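Spots, Dashes and a Very Full Linen Closet

Munville's oldest printed-cotton shop is having a moment, and so is the humble dotted cloth

I came to Trerivlow for a tea towel and left with 22 of them. In my defense, the shop keeps its remnants in deep bins by the door, priced by the pound, and once you have both arms in a bin up to the elbow you are no longer a person with a budget!

Dots are what people come for. The shop opened in an old shoe store in Munville, all 800 square feet of it, and for years sold plain ticking and gingham to people who made curtains. Then a small run of spotted cotton called Lencho sold out before lunch, and the next run did too, and now the back wall is dots from floor to ceiling (coin dots, pin dots, dots that look as if somebody flicked a paintbrush and walked off whistling). 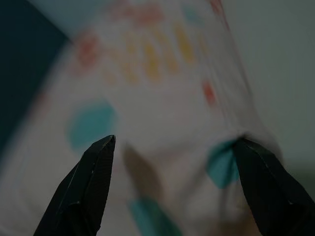

White grounds are my weakness. Everyone will warn you about stains, and everyone is right, but a white cloth wakes up a kitchen like nothing else, and a busy print is wonderfully forgiving of a splash of coffee. My own rule is to go for one deep color and one bright one. Teal spots with yellow marks between them are hard to beat, and they look even better bunched up over a dark blue surface than they do ironed flat on a shelf. Crumple it, let it fold where it wants, and the pattern starts to wander in the nicest way.

Folding is a subject on which I have changed my mind completely. I used to press everything into squares. These days the good cloths get rolled and stood on end in a drawer, an idea I stole from the shop's sample room, where 600 swatches live in old library card cabinets. You pull a drawer and there they all are, little rolled edges facing up, and you can find the one you want in a second.

If you sew, ask for the Bivar weight. It's a bit heavier than the rest, it hems without a fight, and a napkin takes me 45 minutes from cutting to last stitch, with the radio on. Go in the morning, and bring a bigger bag than you think you need.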